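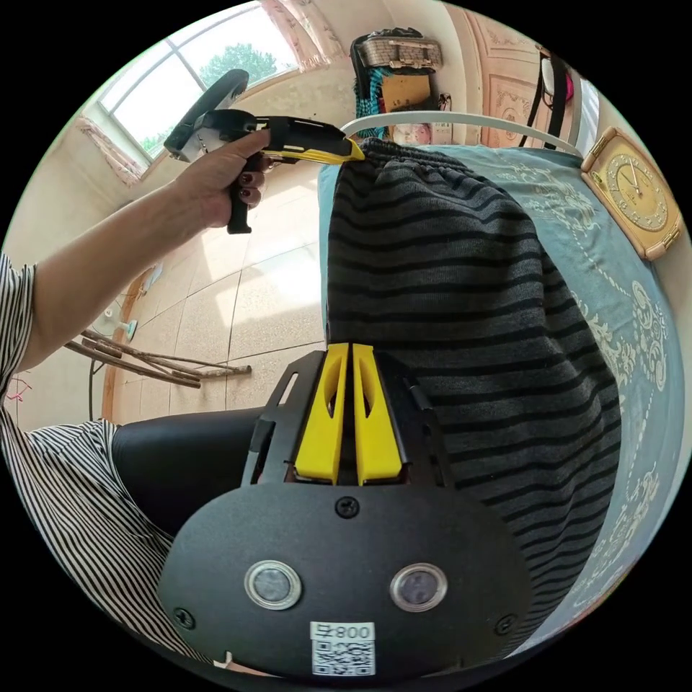 What is in the Ratov set?

It's a table of 1536 public announcements in which one government says it is cutting, downgrading, suspending or restoring diplomatic ties with another, each one coded by hand.

The longer version: I kept running into the same problem whenever I wanted to check how often a recalled ambassador quietly goes back to work. News stories are great at the recall and terrible at the return. So I began keeping a spreadsheet, the spreadsheet got out of hand, and now it has a README (this one, hello!). Coverage starts with the year 2000 and I add new rows whenever I have a free evening.

What's in the folder

ratov-main.csv is the table you probably want. One row per announcement.

ratov-pairs.csv has the same material rolled up by pair of countries, so you can see a whole quarrel from first recall to reopened embassy without sorting anything.

codebook.txt explains every column. Please read it before you write to me about the column called "level" (I know, it's a bad name, and I'm stuck with it now).

lennox.py is a little cleanup script I named after the street I lived on when I wrote it. It fixes country names, squashes duplicate rows and complains loudly about missing dates. You don't need it to use the data, but you'll want it if you plan to add rows of your own.

How a row gets made

I start from a statement by a foreign ministry, a president's office or an official spokesperson. If I can only find a news report of the statement, the row still goes in, but the source column says "secondhand" and you can filter those out. Then I write down who announced it, who it was aimed at, the reason given, and what was supposed to happen to embassies, consulates and staff.

The reason column is where I spend most of my time. I code the reason that was given in public, in the announcement itself. I don't code what I think was really going on, and I don't code what the other side said back! If a ministry says it is leaving over an arms shipment, the row says arms shipment, even when every columnist on earth thinks it was about a pipeline. The other side's answer gets its own row if it came with an action, and otherwise it goes in the notes.
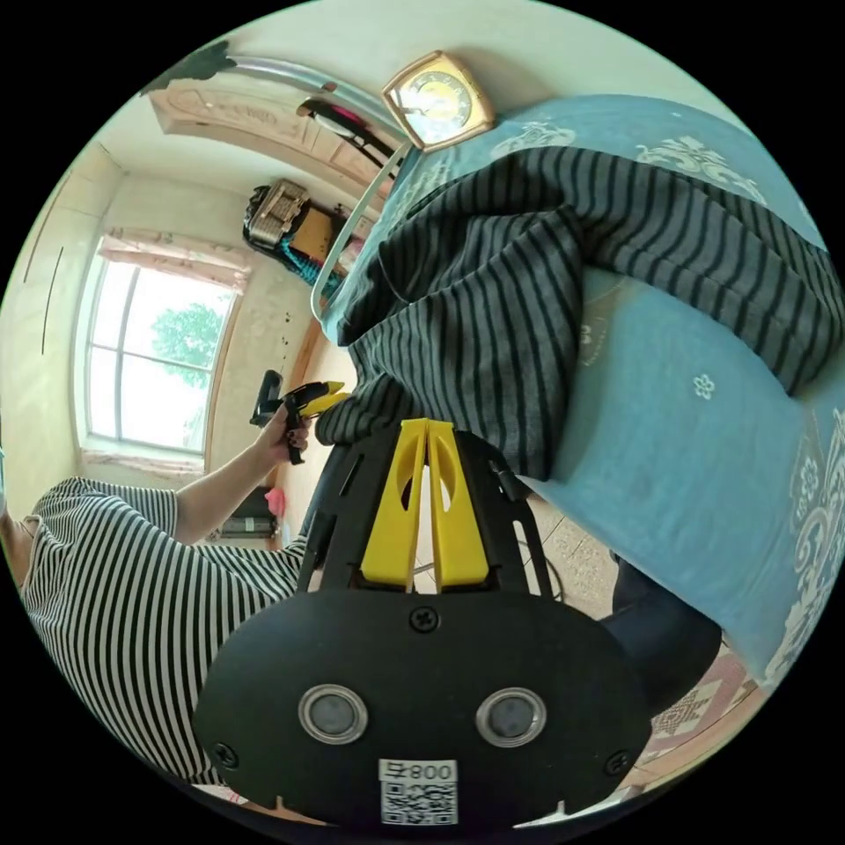 Notes are free text and they vary a lot. Some are a couple of words, some run on for a paragraph when I got interested in, say, which third country was going to look after the abandoned embassy building. I've capped them at 400 characters because a few were turning into essays, and the script will cut anything longer.

Levels, since everybody asks

The lowest level is a summoned ambassador. After that come a recall for consultations, an expulsion of named staff, a downgrade to chargé d'affaires, a closed embassy, and finally a full break. Restorations use the same ladder with a minus sign in front. A recall "for consultations" stays a recall for consultations no matter how long it lasts, and I've got one that dragged on for years.

If a single announcement does two things at once, I code the more serious one and mention the other in the notes. I went back and forth on this and I still don't love it.

Double coding

Malcolm Hebden coded a chunk of the rows a second time without looking at mine. We agreed nearly always on the level and a good deal less often on the reason, mostly where a statement listed several complaints in one breath. Where we disagreed, we talked it through and the final value is in the main table, with both of our original codes kept in the columns coder1 and coder2. He was right about the fisheries rows, for the record.

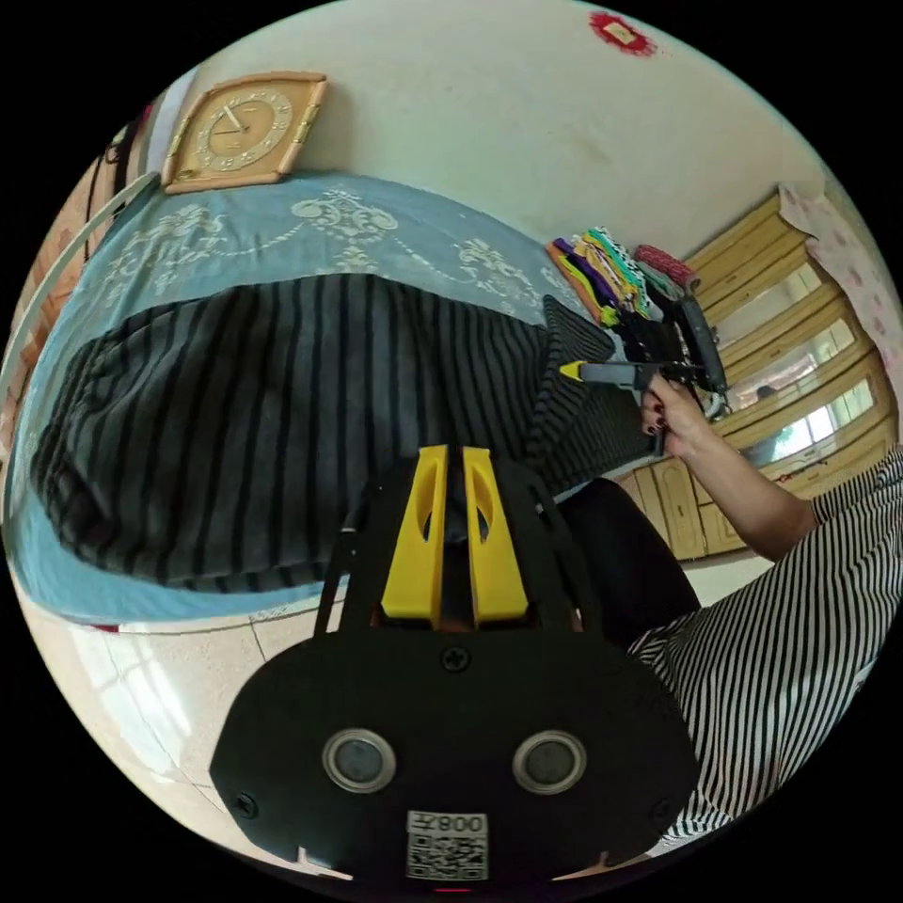

Rawan Chidiac wrote to say that the Arabic originals often separate cutting ties from freezing them, and that English wire copy tends to use one verb for both, so some of my full breaks were probably suspensions. She asked whether I'd consider a flag for rows coded only from a translation.

I would, and I did! The column is called via_translation and it's filled in for every row. I also went back over the full breaks and moved several down a level. If you downloaded the table before June, please get a fresh copy, as your counts of full breaks will be too high.

Things this data is not good for

Please don't use it to measure how hostile two countries are. Plenty of governments that can't stand each other keep their embassies open for decades, and those pairs never show up. Small states are also thin on the ground here, partly from my own language limits and partly from ministry websites that vanish whenever a government changes. Quiet downgrades, where an ambassador goes home and just isn't replaced, are missing unless somebody announced them.

Dates are the date of the announcement, in the announcing country's own time zone. The date an embassy really closed its doors can be weeks later. I have a half-finished column for that and it isn't in the release.

Using it

Do what you like with it, including in class or in print, as long as you name the set and say which version you used. The version number is in the first line of the codebook. A mirror copy lives on the Sulivix server under the folder urkdale, and it refreshes every Sunday, so it may lag a few days behind mine.

If you spot an error, send me the row number and a link to the statement. A link to somebody's thread about the statement won't do, sorry. Corrections go in the changelog with your name unless you'd like to stay out of it.

Still to do: finish the closing dates, recheck the secondhand rows from the early years, and rename "level" if I can work out how to do it without breaking everyone's scripts.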